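Open day at Skukik shows hand-held grippers used to record household tasks

Visitors to the Skukik workshop were given a working demonstration of hand-held gripper tools on 14/04/2019, as part of an open day run jointly with the engineering firm Ometti. The event drew 76 people over two sessions, most of them from small automation companies and technical colleges in the area.

The tools on show were hand-held versions of the parallel gripper that Ometti already fits to its Viker bench arm. The operator holds the unit, closes two soft finger pads on an object and moves it by hand. A camera on the unit records the work from just behind the fingers. The recordings are later used to train the arm, which carries the same fingers and sees its work from the same angle.

Ometti staff explained that the main aim is to collect examples outside the workshop. An arm bolted to a bench sees one bench, one set of lamps and a limited stock of objects. A hand-held unit can be taken into kitchens, bedrooms and offices, where surfaces are soft, daylight changes and things lie where people left them. The company began this work in March of last year and now has units out with 36 households.

The morning session dealt with the mechanics. The fingers are driven through a linkage that keeps the two pads parallel as they close, so that a round object is not squeezed out towards the tip. Staff passed round a dismantled unit and a tray of worn pads. Wear is greatest at the lower edge, where operators tend to scrape the pad along a table when picking up flat items. Pads are replaced when the grip on a smooth test rod falls below a set limit, and the linkage is checked for play at the same time. Several visitors asked about the pivots, which had worked loose in an earlier version. These are now fitted with thread lock and inspected weekly.

The afternoon session was given over to handling. Operators picked up, turned, stood upright and put down a range of ordinary small goods, among them tubes, jars and bottles. Cylinders were treated at some length. A tube held across its middle is easy to lift but hard to place on its end, as any tilt in the wrist is carried straight into the base. Operators are taught to bring the tube upright before lowering it, and to open the fingers slowly once it has touched down. On a mattress or a folded cloth the tube may still fall, and such attempts are kept in the record and marked as failed.

Visitors could try the task themselves at two tables. The average time for a first attempt at lifting a tube and standing it in a cup was 47 seconds, against around 2 seconds for the experienced operators. Most of the difference came from the approach. New users watched their own hand, while trained staff kept their eyes on the object and let the fingers come into view.

A shorter talk covered the sorting of recordings. Each one is cut into single actions, checked for blur and labelled with the type of object and the result. Recordings in which the fingers hide the object for most of the action are set aside. Staff from Cunha, which supplies the labelling software, showed how the opening of the fingers is plotted against time beneath the picture. A clean grasp gives a steady fall and then a flat line — a slipping one shows as a second, smaller fall a moment later.

Questions at the end were mostly about cost and privacy. Ometti would not give a price for the units, which are not on sale, but said that the linkage and pads are made from standard parts and could be repaired in any small workshop. On privacy, the company said that households choose the room and the objects, can review every recording before it is handed over, and can withdraw material afterwards. Recordings that contain faces or readable addresses are blurred before labelling.

Not every question was settled. One visitor asked whether a person holding the gripper moves in ways the arm cannot copy, for instance by turning the wrist past the limit of the joint. Staff agreed that this happens and said that such actions are filtered out by comparing them with the range of the Viker arm. The share removed is highest for objects lying close to a wall or under a shelf. A longer wrist section is being tested and may reduce it — results are expected later in the year.

Skukik plans a second open day in the autumn, with places again limited by the size of the workshop. Colleges wishing to send a group should contact the workshop in advance.
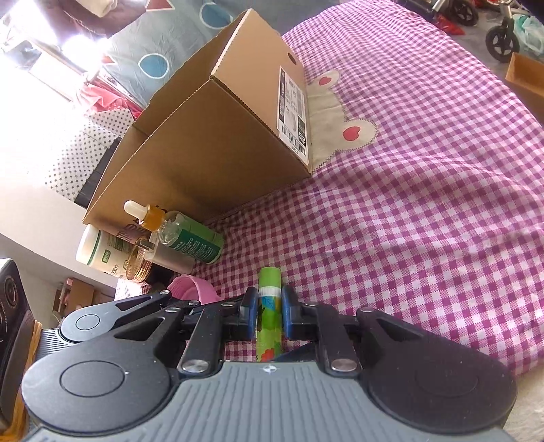 Bookings will be taken by telephone and at the front desk, and groups will be asked to choose either the mechanical session or the handling session when they reserve.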